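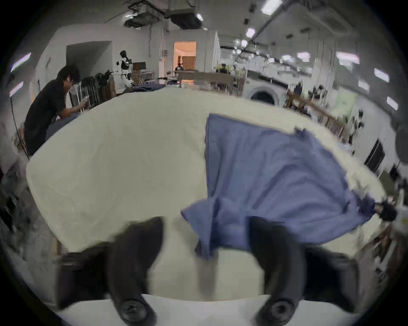 Blue cloth on the cream-colored worktable, main room.

Pakemeo Textile Reuse Project
Progress report to Plodport, 21/01/2016

1. Work done this period

Sorting and folding of the first cloth lot from Vahidi is under way. The lot was booked in at 811 pieces. Pieces are laid out singly, smoothed from one straight edge, checked for tears and stains, and folded to the standard size. Rejects go to the rag bin and are logged at the end of each shift.

Folding was moved to the large tabletop at the start of the period. The old side tables were too narrow for a full piece and the lower part kept sliding off. Output per shift rose after the change, but the figure for one week is missing – the log sheet was not filled in – so no average is given in this report.

2. Fold standard

The fold was revised once. The first version called for thirds in both directions and left a thick ridge in the heavier cloth. The current version is halves, then thirds. Finished stacks are held to 20 pieces. Taller stacks leaned in the crates and had to be redone.

Wrinkled pieces remain the main cause of slow work. A piece that comes out of the sack bunched takes much longer to square up than one that was stored flat. Vahidi has been asked to ship flat where possible. No answer yet.

3. Supplies and room

Crates from Drileo: 70 ordered, 6 short on delivery. The balance is due in February. Present stock covers the work until then.

Lighting over the back tables is weak for stain checks. Inspection is done at the front tables for now, and this adds a carrying step.

4. Budget

Spending is within the approved amount. The crate invoice is on hold until the order is complete.

5. Next period

– Finish the first lot and report the reject rate by fabric weight.
– Fix the shift log so that blank sheets are caught the same day.
– Get a price for two lamps for the back tables.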